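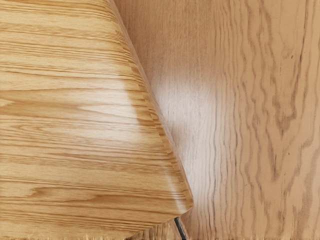 Why teach a drawer task by remote control when you could just write a script for it? We tried the script first, and it broke every time the furniture moved a few centimetres, so demonstrations won.

4.2 Collecting the demonstrations

I'll walk through how we gathered the drawer set, and I'll be a bit loose about it, because most of the useful lessons were small and kind of grubby. All the demonstrations came from people driving a simulated arm with a handheld controller. Finlay Gunn and Sevim Duman did the bulk of the driving, and I did enough of it to have opinions (strong ones, mostly about wrist rotation). The software that passes the operator's hand motion to the arm is our own, and we call it Dokgate. It sends position targets at 20 Hz and logs everything, including the bits where the operator stops to scratch their nose.

We set out to record 4000 attempts and kept 2247 of them. That sounds wasteful! A good chunk of the rejects were fine as drawer work, though, and went out for dull reasons: a dropped connection, a start position logged twice, a session where somebody had left the old gains switched on. We cut any attempt longer than 600 control steps as well. Recep Karakaya argued for keeping the long ones, on the grounds that a slow demonstration still shows the robot what to do, and I think he may turn out to be right about that. We haven't tested it properly.

Figure 3. The drawer task under remote control. The gripper is beside the side wall of the open drawer, with the cabinet on the table.
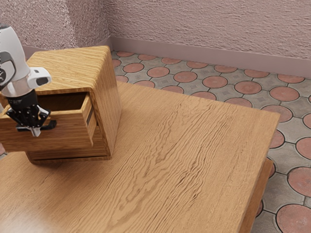 4.3 What the operators did differently

I had expected everyone to settle on the same way of handling the drawer after an hour or so. They didn't. Finlay likes to come in high, pause, and then drop the fingers the last little way. Sevim sweeps in from the side in one go and fixes the height on the move, and her attempts are shorter but also a lot harder to learn from, at least for our first model. When we trained on both styles mixed together, the policy would sometimes split the difference and park the fingers in mid-air, favouring neither approach. Gönül Uçar spotted this while going through the Canpolat logs, our name for the second batch, and she suggested adding a style label for each operator. It was an afternoon's work and it helped.

The other thing that varied was contact. Some people want a firm hold before they move anything, while others are happy to lean a finger on the wood and let friction do the job.

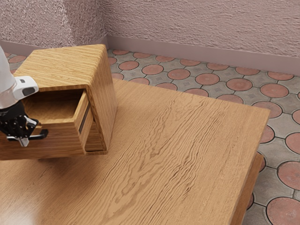
Both habits stayed in the training set, and I'd make the same choice again. A policy that has only ever seen a tidy grasp has no idea what to do when the fingers land a bit off, and the leaning attempts gave it something to fall back on. What I would change is the feedback. Our operators had no sense of force through the controller, so they judged contact by eye from the camera views, and you can see it in the logs as a little stutter right before the fingers touch. Audrey-Anne Dhillon tried smoothing the stutter out afterwards, but the smoothed paths clipped into the drawer on replay, so we went back to the raw ones. We come back to the stutter in Section 5, where it shows up again in the learned behaviour.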